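Small Things Table Moves to the Front Room in September

The sorting table at Tully is being set up again, and there have been some changes since the spring, so please read this even if you helped last time.

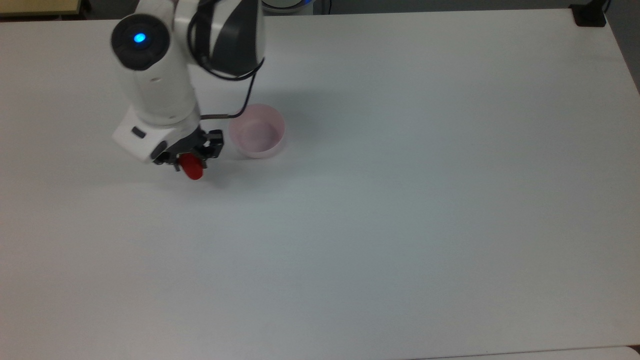
What the table is for

Over the summer we took in 39 boxes of household odds and ends, and most of them had a layer of small loose pieces at the bottom. Game pieces, beads, buttons, pegs, caps, bits of toy sets. In past years these went into one big bin and people dug through it at the sale. A lot of it never sold, and we heard from several families who had bought a game from us and found it short a few pieces.

This year the small pieces get sorted before anything is priced. The work is done at the big white table, one piece at a time, into cups. A cup gets one kind of thing. When the cup is full or the box runs out, the contents go into a bag with a label and the cup goes back on the table.

Which cups to use

Eusebio Usuga bought a stack of plain cups from Pelico and they have worked well. The short, wide ones are better than the tall ones we had in the spring. You can see to the bottom and they don't tip when somebody bumps the table. If you have wide, straight-sided cups at home that you don't want back, drop them off. Light colors are best. We tried dark blue and brown mugs and kept leaving beads in them.

Please wash them first. Two sets came in with coffee rings.

How we are sorting

Start with an empty cup and a clear table. Don't tip out the whole box. Take a handful, spread it in the tray, and pick from the tray.

Color comes first, then shape. We argued about this and Alby Brunton wanted shape first, which is how she did it at the Garirus store for years. We ran one box each way and color was quicker for new people, so color it is. If you come across something that is two colors, go by the larger one and move on.

Red pieces have been the most trouble. There are at least four board games in the donations that use small red pieces, and they look alike until you put them side by side. Put all the red in one cup and leave it for Alby. She has the rule books and will match them up at the end of the session.

Anything with a battery, anything sharp, and anything broken goes in the metal tin on the shelf. It does not go in a cup. Marbles go in the jar with the lid. Please put the lid back on.

Labels

Use the Nukau labels in the drawer, the ones with the green border. The white ones peel off in the bags. Write the kind of piece, the color and the box number. We don't need your initials anymore.

If a game is complete, write COMPLETE in capitals and put the bag inside the game box, then tape the box on two sides. If it is short, write down what is missing on the lid itself. People will still buy a game with a missing piece as long as they know before they pay.

Prices

Bags of mixed beads and buttons will be 50 cents. Bags of game pieces sorted by color will be 70 cents. Complete games are priced separately and Eusebio is doing those, so leave the price off.

A few people asked if the school can have some of the counters for free. Yes. Set aside two bags of each color once we have them and put them in the hall closet.

Table rules

Food and drinks stay off the table. We know the cups make this confusing. If you want coffee, the side counter by the window is fine, and use a mug with a handle so it doesn't get mixed in.

Wipe the table down when you finish. A damp cloth is enough. The spray left streaks last time and the labels stuck to them.

When to come

We start at 2 in the afternoon and finish when the box we're on is done, usually well before dinner. You don't have to stay for the whole thing. The side door will be open. Older kids are welcome if they can sit with it for a while, but please leave the little ones at home on sorting days.

If you have a box to donate, leave it inside the side door and write on top whether it has small pieces in it.

Recent items

New shelves in the hall closet
Puzzle swap: what came in and what is left
Wanted: zip bags, medium size
Parking at Tully during the paving work
Book table hours for September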